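4. Trying the kit out on table-setting jobs

4.1 What we were sent and how we set it up

Right, on to the part I enjoyed most. The Grinano is sold by Pinthorpe as a complete two-arm bench kit, meaning that you get the pair of arms, their grippers, the power supplies, the wrist cameras, a fixed camera and the software to run all of it from one machine. I'd spent the earlier part of this review grumbling over data sheets (see Section 3, sorry), so it was lovely to get on and make the thing do some housework.

Izzati Nair did most of the driving and I did most of the writing down. We swapped over every so often so that neither of us got too good at it, as we wanted to know how the kit behaves for somebody who has had it a week or two and still has to think about which way the wrist turns. All the sessions in this section used the firmware the kit arrived with. Pinthorpe put out an update on 11/27/19, after our last session, and I've not gone back and mixed the two.

Our tasks came from the Gamidow list, a set of kitchen and dining chores we've used on other kits before this one. I like it since it is so dull. There's no stacking of coloured blocks and nothing made specially for robots to hold, just crockery, cutlery, cups and cloths of the sort you could find in anybody's drawer. We ran 143 attempts in all, and the logs for every one of them are kept with the rest of our review material.

4.2 Cutlery and flat things

Cutlery is where I expected trouble. A fork lying flat on a hard table gives a gripper almost nothing to get under, and the shiny metal plays havoc with any software that hopes to find an edge. The Grinano fingers narrow to a point at the tip, so you can bring them down either side of a handle and close up without needing much room. What matters then is the angle. If the wrist comes in square to the handle you've got a fair chance, and if it comes in skewed the fork tends to swivel as the fingers close and you're left chasing it.

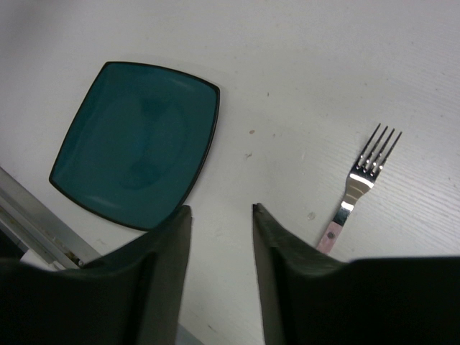
Figure 4. Fork and plate from the wrist camera, with the gripper above the table.

I'd say the wrist view is the best thing in the box. With the fixed camera alone I kept misjudging how far the tips were from the table, and I'd either stop short or press down hard enough to make the arm complain. Switching to the wrist view sorted most of that out within a morning. Both fingertips stay in view the whole time, so you're lining up two things you can see instead of guessing at one you can't. The price you pay is that the fingers hide a good bit of whatever is closest to you, and with long objects you can lose sight of the very end you're about to grab. Izzati got round this by backing off, having a look, and then coming in again on a straight line. I got round it by swearing, mostly.

Plates were a different sort of problem. You can't pick a plate up flat with this gripper, or I couldn't, and I had a good many goes. What you can do is take hold of the rim, and for that you want a plate with a bit of a lip on it. A glazed one will try to slide away from you as you push, so we ended up using the second arm as a stop, parked on the far side while the first one came in. It feels clumsy the first time and quite natural by the tenth. The manual has nothing to say on this, and I do think a page on using one arm to steady things for the other would save new owners a lot of bother.

One small moan while I'm here. The fingers on our set have flat inner faces, and that's grand for cloth and for cup walls but less good on a rounded handle. Pinthorpe will sell you a grooved pair as an extra. I think they should be in the kit, and I've told them so.

4.3 Cloths, and getting both arms to cooperate

Cloth handling is the reason most people would pay for two arms, so we gave it a long run. The job on the Gamidow list is to lift a cloth, spread it between the grippers and lay it down again somewhere sensible without disturbing whatever else is on the table. It sounds like nothing. It took up more of our time than everything else put together!

The first grab is easy enough. Fabric bunches up nicely between the fingers, and once a corner is held you can lift it well clear. Finding the next corner is where the fun starts, because a cloth hanging from one point folds in on itself and the bit you want is very often round the back. A printed cloth helps the human driver no end here. You get to know where the picture is, and if you can see a piece of it you can work out which way round the rest must be. With a plain cloth I was lost half the time.

The arms reach right across the middle of the table towards each other, which I hadn't expected from the drawings. That's handy when a corner drops on the wrong side, though you do have to watch the elbows. The software warns you before the two arms meet, with a tone that I came to hate, and it's a cautious warning: I had it go off when there was still plenty of daylight between them. You can turn the margin down in the settings, and after two days we did.

Cables deserve a mention too. Each gripper cable runs outside its arm in a big free loop, with no clips or channels to keep it tidy. I can see why, as it leaves the wrist free to turn as far as it likes, and I'd much sooner have slack than a cable pulled tight. But the loops do wander, and on a wide sweep it's worth keeping half an eye on where yours has got to. Espinoza, the rival kit we looked at in Section 2, runs everything inside the arm and looks far smarter for it. Then again, when a cable wants replacing on the Espinoza you're taking the whole forearm to bits, and I've done that once and would like not to do it again.

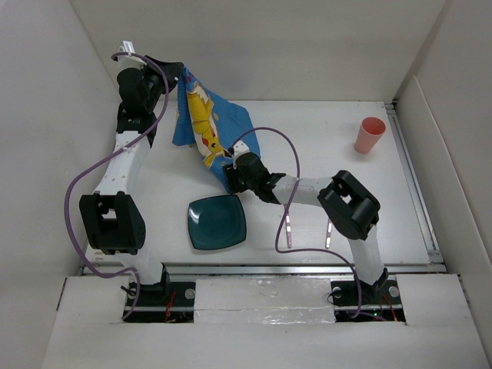

4.4 Support, spares and price

I rang the Pinthorpe support line 6 times over the review, partly with real questions and partly to see what would happen. Every call was picked up by somebody who knew the kit, and on the one occasion they couldn't help there and then, they rang back the same afternoon. You'd be surprised how rare that is (or perhaps you wouldn't, if you've bought one of these things before).

Spares are listed by part, with prices, on a sheet that comes in the box. Fingers and cables are cheap enough to keep a few in a drawer. A full replacement gripper comes in at £657 and that made me wince a bit, but you can buy the motor and the wrist housing separately, and Izzati had one apart and back together in a lunch break using only the supplied tools. She says the fiddly part is the ribbon connector, and that anyone with large hands should ask a friend.

The training service is the bit I'm less sure of. For an extra fee, Pinthorpe will take your recorded sessions and send back a model that tries to repeat the job by itself. We haven't scored it in this section, as the results we got depended so heavily on which of us had been driving. Izzati's recordings came back as something quite usable on the cup tasks. Mine came back as a machine that hesitates over everything and goes in skewed on the forks, so I suppose it had learnt from its teacher. We'll go through the numbers for both of us, task by task, in Section 5.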